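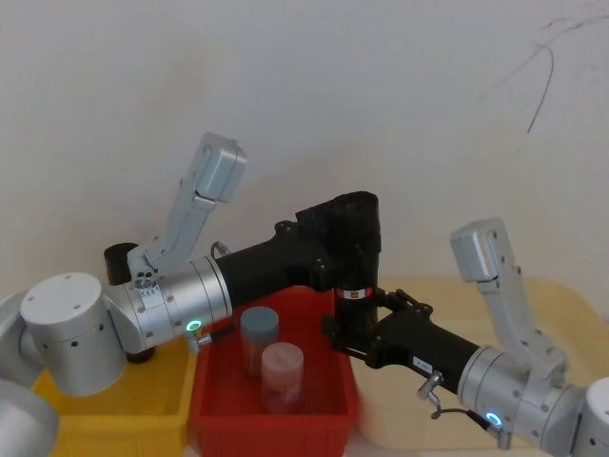 Sorting the small things before the new year

December 27, 2025
Posted by Yanling Pan in Home and Order

In my family we had the custom to clean the whole home before the new year, and I have kept it although I live far from my family now. My mother begins with the windows. I always begin with the small things, because I do not like cold water and the windows can wait.

With small things I mean everything that has no proper place. Toothpicks, rubber bands, birthday candles, spare buttons, the little keys for furniture, bags of soy sauce from the takeaway. In our old flat in Rondgate all of this lived in one kitchen drawer, and when we moved to Lisgate in June I simply turned the drawer over into a carton and wrote "kitchen, various" on it. The carton stood under the stairs until this week. I am a little ashamed to write this.

So this year I wanted to do it in a better way, with plastic bins. I have tried beautiful boxes before, with lids, and they were very nice on the shelf but after one month I did not know what was inside any of them. An open bin is less beautiful and you can see what you have put in it. The bins I use are light, they are easy to wash in the sink, and they have different colours, which helps me more than labels do. My husband does not read labels. He does remember "the red one".

The system is like this:

Yellow: things which must go to another room or another person.
Red: things for the table and for guests.
Cream: things I am not sure about.

The cream one is the most important, I think. Before, I stopped always at the first difficult object. I would hold an old bottle opener for ten minutes and think about the holiday where we bought it, and then the morning was over. Now the difficult object goes in the cream tub and I continue. When the tub is full I make a cup of tea and decide about everything in it at one time. It is easier to be strict when there are many.

One more piece of advice: put the bins on a table and not on the floor. Last year I worked on the floor and my back remembered it until spring. On a table I can also push them close together, so that nothing small falls between them.

I started the red one with toothpicks. We had toothpicks in 4 different places. I have no explanation for it, we eat olives perhaps twice in a year. The ones from the paper packets I have put together in one jar for baking, to test if a cake is ready, and the containers with lids I keep for the table.
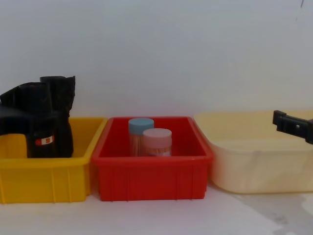
Yellow, red and cream side by side, and the toothpicks standing at the back of the red bin.

I like very much the lids, one pale blue and one pale pink. I put these containers upright near the back wall of the bin, and later the flat things like napkins can lie in front of them. If you put the flat things first, the tall ones have no place to stand and they fall over each time you carry the bin. It sounds like a very small thing but I have picked up toothpicks from a kitchen floor and it takes a long time.

After the toothpicks came the candles. I found 11 birthday candles, all used, and I kept the longest ones. Then the paper napkins, which I sorted by whether there was enough for a dinner. Three napkins with a Christmas pattern are not enough for any dinner, so we use them now at breakfast, one after another.

The bottle opener is still in the cream tub. Also a key which opens nothing that I can find, and a egg timer that my neighbour in Rondgate gave me when she bought a new one. It rings too late, but it has a friendly sound.

Some of you asked under my last post if I buy special organisers for the drawer itself. I looked at them in the Eder shop in Lisgate, and there was a very clever one with up to 12 compartments. In the end I did not take it. I wanted first to know how many things stay, and then measure. I have bought organisers before I was finished sorting, and afterwards I had to sort the organisers too.

Tomorrow I want to empty the yellow bin, that means carry each thing to where it belongs, and this is the part I am always slow with. The batteries must go to the collection point by the library, and there is a roll of tape that belongs to the office cupboard. Then come the spices, I have taken already the first ones down from the shelf and I can tell you that the paprika is older than our marriage.

If you have also a custom for the last days of the year, please write it in the comments. I would like especially to know what you do with single keys.

Filed under: kitchen, tidying, Lisgate
Previous post: Washing the wool blankets by hand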